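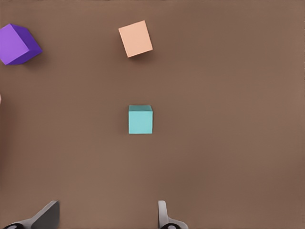
Fusell wants £600 for its next graphics card, and I can't see who is meant to pay it. The Puvetti 7 is said to run faster than last year's model in most games, and I dare say it does, in the games Fusell picked and at the settings Fusell liked. We heard much the same about the Puvetti 6. Mine still stutters in busy towns, two driver updates later.

What bothers me more is the talk of "smart frames". As far as I can tell, the card draws one picture and guesses the next. Fine, if you like that sort of thing, but a guessed frame doesn't make the mouse feel any quicker, and putting it on the same chart as a real one is cheek.

Then there's the memory. Prostton has been fitting more of it to cheaper cards since September, and Hakim looks likely to follow. Fusell says buyers don't need it. Perhaps they don't today. People keep these things for years, though, and you can't add more later.

I'd wait. Shops will have stock to shift by spring, and somebody without a stake in the result will have tested the thing properly. If it turns out well, I'll still want £2 change from a good deal less than £600.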